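Last of the old shells cleared from the Geder range, and the walkers are already asking about Saturday

By Carola Kramer

After more years than most people in Wirnard care to add up, the army engineers have declared the northern half of the old Geder artillery range free of unexploded ammunition, and if you heard car horns going up and down the Hindarano road on the evening the news came through, now you know what they were for.

The range was closed to the public when my grandmother was a girl, and it stayed closed long after the last gun was hauled away. Those of us who grew up on this side of the hill learned to read from the yellow signs on the fence, or so our teachers used to say. The land behind it was lovely and you could see all of it and you could walk on none of it. Cattle got in now and then, and there was always a bad night while somebody's family waited to hear a bang.

In all, the teams lifted 3187 items from the ground between the fence and the Anghel stream. That takes in everything they are obliged to write down, from fuzes you could close your hand around to whole artillery shells that needed a truck and a closed road. Of those, 1395 still held explosives and had to be destroyed, most of them in the sand pit above the stream, which is why the windows in the upper streets have rattled on so many weekday mornings.
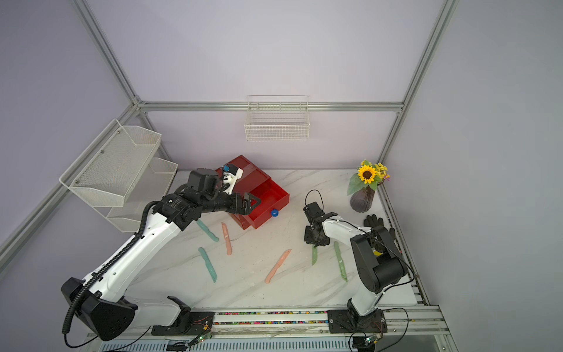
The final demolition was set for ten o'clock and went off closer to noon, a dog having been spotted trotting happily along the wrong side of the cordon (he was collected, scolded and given a sandwich). I stood with a good crowd up by the chapel wall. We had been told to keep 200 yards farther back than the last time, and there was some grumbling over the view, but then the siren went and everyone hushed. You felt it in your shoes first and heard it afterward. An old man next to me took off his cap and kept it off for quite a while.

Major Ilse Tarnow, who commands the clearance unit, had clearly been asked to give a speech and clearly had not wanted to. She thanked the farmers for putting up with the roadblocks, thanked the school for moving its recess so many times, and read out the names of the two soldiers hurt in the early days of the work, both of whom have recovered and one of whom was there with her little boy on her shoulders. "We have looked at every yard of this ground," the major said. "I would let my own children run on it, and this afternoon I intend to." And she did! I saw them myself, three of them, racing down toward the water with their jackets flying out behind.

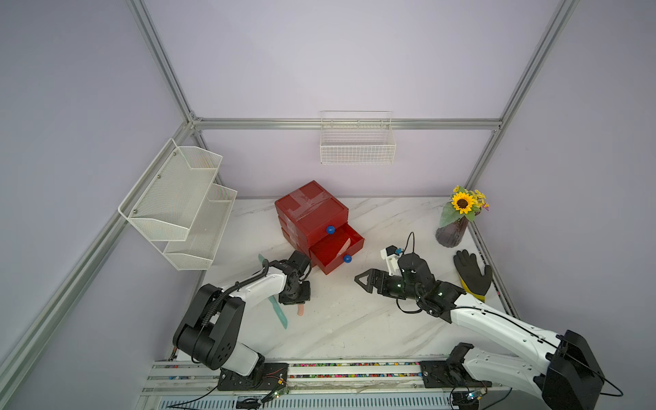 What opens, and what doesn't

It is worth being careful here, so please read this part even if you skip the rest. Only the northern half is open. The southern half, from the stream to the old observation tower, keeps its fence and its signs, and nothing about the rules there has changed. The engineers believe the guns were aimed at that slope far more often than at ours, and the ground is boggy, so shells went in deep. Work on it is meant to begin in July, once the birds have finished nesting and the tracks have dried out enough to carry the heavy vehicles.

On the northern side, the gate at the end of the Hindarano road will be unlocked on Saturday at nine in the morning. The chapel path and the ridge path are both marked with white posts. There is no parking at the gate itself, so leave your car at the sports field and enjoy the walk up. Dogs are welcome on a leash. Metal detectors are forbidden, and so is digging of any sort, and the town has said it will fine people for it.

If you do come across something odd, the advice is the same advice we all had at school. Don't touch it, don't kick it, walk back the way you came and call the emergency number. The major says no clearance in the world can promise that frost won't push up some small thing ten winters from now, and she would much prefer a hundred calls about rusty plow parts to one call that comes too late.

Who gets the land

This is where it gets a little less cheerful. The range was made up of 339 separate plots before the state took it over, and the families who owned them were paid what was considered fair at the time, which few of their grandchildren consider fair today. Some would like their fields back. Others want the money looked at again. A good many have moved away and may not know there is anything to ask for.

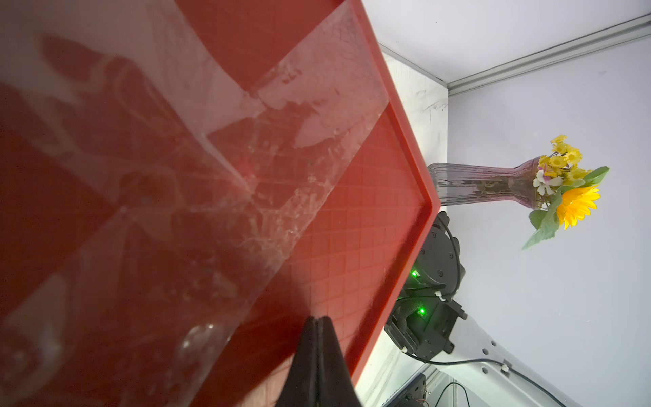 The defense ministry has so far said only that it will hold on to ownership until both halves are cleared, and that the town may use the northern side in the meantime. Mayor Henk Obrell calls that a decent start, and he has asked anyone with old deeds, letters or maps to bring them to the town hall so copies can be made. The clerk's office is open for this every weekday afternoon, and the coffee, I can report, is better than it used to be.

My own family had a plot up there, a thin strip with plum trees on it, according to my grandmother, who never saw it again after the fence went up. I went and looked for it after the crowd had gone home. I found plenty of thistles, and a low stone wall that may have been ours or may have been the neighbors', and I sat on it until it got cold. I will be back on Saturday with my mother, who has already packed the thermos.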